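October 2022

So I've been threatening to write about the yellow chairs for months, and a couple of you have been asking what happened with the room (hi, Wilma!), so let's do both at once and throw in the cables too. Grab a coffee, this is a long one.

For anyone new: I look after the shared lab at Sarance, which mostly means I look after its stuff. I order it, I find it a spot, I label it, and then I go looking for it two weeks later. We moved into Room 104 back in May and I have been fussing with it ever since. It came to us with dark panels all along one wall and gray everything else, and my first thought was that it felt like the waiting area of a very serious dentist.

Hence the chairs!

We'd been sitting on a mix of leftovers from the old building. One leaned. One had a cushion that somebody's dog had clearly had opinions about. I had a budget of 900 for seating and I spent an embarrassing number of evenings looking at gray chairs, black chairs, slightly different gray chairs. Then I drove over to Michiels, the office clearance place out past Ternport, to look at a gray set, and in the corner behind a stack of filing trays were these loud, bright, school-bus yellow ones. I sat down in one and I think I'd decided before my bag hit the floor.

Mieke Claeys came along to help carry, and she was not convinced. She said they'd look like a preschool. I said good, preschools are cheerful and everybody in them knows where their coat goes. We got them for well under the budget and spent part of the change on fries.

Here's what I didn't expect to like so much about them: you can always find one. In a room where most of the furniture is dark or pale, a yellow chair just jumps out at you. You're holding something heavy, you need to sit, and there it is. They also show me how people really use the room. With the old chairs I never noticed where they ended up by the end of the day, they sort of melted into the floor. With these I can see from the door that everyone has dragged theirs over to the same little patch to talk, and the desks I lined up so carefully have nothing in front of them. I've stopped putting them back in rows. They want to be in a huddle, so they're in a huddle.

Okay, cables.

I know some of you only come here for the chairs and the lunch posts, but I promised Luuk Hendriks I'd write this down because he's sick of me explaining it out loud. We have so many cables. Black ones mostly, plus a healthy amount of blue and white, and every time I think I've gotten on top of them somebody adds a new board with its own little bundle and the whole corner goes back to looking like a bird tried to build something.

My first system was color-coded tape. It looked gorgeous for a week. Then the tape got warm and slid, and left that awful gray gum behind, and I spent a whole afternoon with a rag and rubbing alcohol undoing my own good work. My second system was zip ties. I bought a bag of nearly 1000 of them, feeling extremely grown-up, and here's the trouble with zip ties in a place where things change every day – you cut them off again every day. I was sweeping up little plastic tails constantly. I still find them in my shoes.

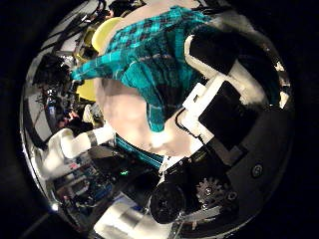

The third system is hook-and-loop strips, and I'm sticking with it. I get them on a roll from Tuver and cut them as I go, a bit longer than I think I need. One strip near each end, one in the middle if it's a long run, and a paper tag folded over with what it goes to. Write what it goes to, please, and not what it is! I found a cable in the summer with a tag on it that said "black cable." I still have it, it's pinned over my desk.

A few other things I've learned the annoying way, in no order at all:

- Leave slack. I used to pull everything tight and neat, and then someone would need to shift a thing by the width of a hand and the whole run had to come apart.
- Small boards want a tray. Any tray. I use the shallow kind you'd put under a plant, and it's the best thing I've bought for the place. You can lift the lot and wipe underneath.
- If it's lit up, leave it alone and ask. I unplugged something in June that I thought was a phone charger. It wasn't a phone charger. I brought in cake.
- Overhead beats underfoot for anything that has to cross the room, even if it hangs in loops and makes me itch to straighten it. I've made my peace with loops. Mostly.

The last one was a fight, by the way. I had a beautiful plan with floor covers, those rubber ramps you see at street fairs, and I'd even drawn it on graph paper. Then I rolled one of my own yellow chairs... well, shoved it, they don't roll... straight into a ramp with a mug in my other hand. So that was the end of the floor covers.

Luuk would like it noted that he told me so.

Now, the other half of the room, which I've been a bit shy about because it's the half I haven't finished. The dark wall is staying. I fought it all spring, I had paint chips, I had a whole folder, and then when the chairs came in I saw that the yellow only looks that good *because* of the dark behind it. Put those same chairs against a cream wall and I think Mieke would be right about the preschool. So I put the paint chips away and started thinking about how to live with it. 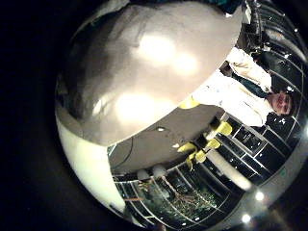
**Lies Aerts**
*Lab coordinator, Sarance – keeper of chairs, finder of lost adapters*

Living with a dark wall means living with dust and fingerprints, let me tell you. Every little light in the place bounces off those panels. I do them with a barely damp cloth and then go over them again with a dry one, top to bottom, and I do it at the end of the day when the lamps are at their worst, so I can see what I've missed. Window spray made it streaky. Vinegar was fine but Sem Jansen said the whole room smelled like a pickle jar and he was right, it did.

Clothes are my other little project in there. We have lab coats for anyone who wants one, white, in more sizes than you'd think a group our size would need, and for the longest time they lived on the backs of the chairs. Which I hated! You couldn't see the yellow! And then you'd get up and the coat would be on the floor with a footprint on it. So I put hooks by the door, low enough for me to reach, and I sewed a loop of ribbon into the collar of every coat, because the loops they come with snap the first time anyone's in a hurry. I did it in front of the TV over about a week of evenings. My stitching is nothing to write home about but not one has come off yet.

Some people wear the coat and some people just come in whatever they've got on, a plaid shirt, a sweater, and I'm not going to chase anyone around about it on a quiet day. I do wish they'd hang them back up, though. The hooks are right there.

What's left on my list:

- A proper place for the thin rods and the long metal bits that don't fit any drawer. I'm thinking of an umbrella stand. Wilma has one in her hallway that she says she's tired of, and I have my eye on it.
- Felt pads for the chair feet. They squeal. You get used to it, but visitors don't.
- A second plant tray, and maybe a third, for the boards.
- Labels on the cabinet doors. I keep putting this off, as I'd have to decide once and for all what goes in each one, and I like being the only person who knows where the good scissors are.
- One more trip to Michiels. I called to see if they had any more of the yellow, and the man on the phone said he might have a couple of orange ones from the same maker. Orange! I haven't told Mieke.

If you've got a way of keeping tags on cables that survives people picking at them while they think, please leave me a comment. Ours get shredded. I've tried clear tape over the top, and I've tried writing bigger, and last week I found a tag folded into a tiny boat. It was a pretty good boat, so I kept that too.

Lunch post next time, I promise. It's the leek soup.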